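3.2 Litter sampling along the approach trails

Visitor pressure on limestone plateaus is usually reported as foot counts, which say little about what walkers leave behind. We therefore paired the trail counters with litter collection on the Bradberg plateau and on the lower part of the Drakos gorge. Both areas have thin soils over karst, and objects dropped near a sinkhole can move below ground with the first heavy rain. Collection was carried out in July, when the huts are open and the upper parking lot is full by mid-morning.

Each trail was divided into segments of 300 m. A strip 2 m wide was searched on either side of the path, and every object longer than 1 cm was bagged by segment. Objects were sorted into nine classes based on the scheme of Liapis and Fragkou, with paper tissues kept apart from other paper – they break down at a different rate and tend to be found away from the path edge. 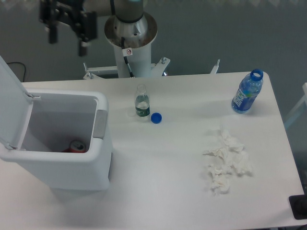
Figure 4. Common litter classes: plastic bottles, bottle cap, crumpled tissues and, in the bin, an aluminum can.

In total, 142 segments were searched and 1445 objects recorded. Tissues were the largest class on the plateau, while bottles and caps were more common in the gorge, where the path stays close to the road. Cans were rare above the tree line. Density fell with distance from the parking lots but rose again near viewpoints and at the two springs.

Two limits apply. Segments crossing active scree were searched from the path only, so their densities are likely too low. Grazing animals also move light objects, and the fenced plots set up by Tu and Mavromatis suggest that this effect is strongest on the flat pasture below the Amon ridge. No correction was made for either factor in the densities given in Table 3.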